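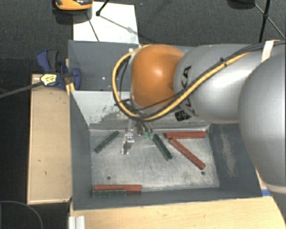

# Clavberg strap and hose kit: review after 600 hours

Cell equipment > Robot arms > Cable and hose management > Reviews

I look after one bin-picking cell at Narbridge. The arm is a large one, the parts are long narrow bars in red and dark green, and the cell has been rebuilt more times than I would like. The hose and cables on the outside of the arm have always been the weak point. In August I stripped everything off and fitted the Clavberg kit, and the cell has now run for 600 hours with it.

What you get

The kit cost £279 from Vasconcelos. In the box were 10 fabric straps with buckles, a bag of small black ties, two rubber pads and a length of yellow hose. The straps are 445 mm long, cream, and wide enough that they don't dig into the cables. There is a leaflet, mostly drawings. The drawings show a smaller arm than mine and I stopped looking at them after the first page.

Fitting it

Allow a morning. The old ties came off in a few minutes and the rest of the time went on the route.

I ran the yellow hose along the silver link, down under the orange joint cover and back up round the side of it. The loop looks bigger than it needs to be when the arm is reaching over the bin. Leave it big. My first attempt was tighter, and when I jogged the wrist to the end of its travel the hose pulled flat against the cover. I took it off and gave it another hand's width.

The thin black cables go with the hose along the upper part of the arm, with a small black tie to keep them together. They need their own slack at the wrist, so they hang in a separate loop inside the hose. Do not tie the two loops to each other. They move by different amounts and the tie will saw through something.

The cream strap goes over the bundle further back. Pull it snug, then run the arm slowly through every pick position before doing the final tighten. I did this at ten per cent speed with the pendant in my hand, and moved the strap twice.

One thing I would change is the buckle. It has a sharp corner on the underside and it marked the paint on my first try. Turn it so that it faces outwards, or file the corner off.

In use

The straps have held. I check them at the start of each shift by pushing the bundle sideways with a thumb, and I have had to retighten one. The fabric is dirty but has not frayed. The hose has a dull patch where it touches the joint cover, and I am keeping an eye on that.

The worst case for the hose is a bar lying hard against the wall of the bin, because the wrist has to tip over to get the gripper in. It used to snag the cables about once a week. It has done so once since August, and that was my fault for leaving a tie end sticking out. Trim them flush.

The ties in the bag are poor. Two snapped while I was pulling them tight. I used up the rest on the bench and bought better ones from Bundley.

Looking after it

Jailson Quintana covers the cell when I am off, and he asked for the checks in writing. The list taped inside the cabinet door reads:

- Push test on each strap.
- Look along the hose for flat spots and dull patches.
- Check the push-in fittings at the gripper by hand. Pull the tube gently, don't twist it.
- Check the clamp at the corner of the bins. If the bin has shifted, the arm ends up reaching further and the hose pays for it.
- Wipe the straps with a damp cloth. No solvent.

The fourth item has nothing to do with the Clavberg kit, but I include it for anyone with a similar layout. Our bins sit in among wooden tables with a blue clamp on the corner between them, and for a long time I blamed the hose route for trouble that came from the bin creeping. Nip the clamp up first, then go looking at the arm.

Would I buy it again?

Yes, for the straps and the hose. The price is steep for what is in the box and you could put most of it together yourself if you have a supplier for the strap material. I don't, and I wanted the cell back by the afternoon.

I would not buy it for a small arm. The straps are too wide and too long, and trimming them leaves a raw end that has to be sealed. For a big arm with the services on the outside it does the job.

Good: strong straps, hose bends well, easy to take off again for repairs.

Bad: buckle edge, weak ties, leaflet.

Four out of five. Spare straps can be ordered singly from Vasconcelos, and mine took just under a fortnight to arrive.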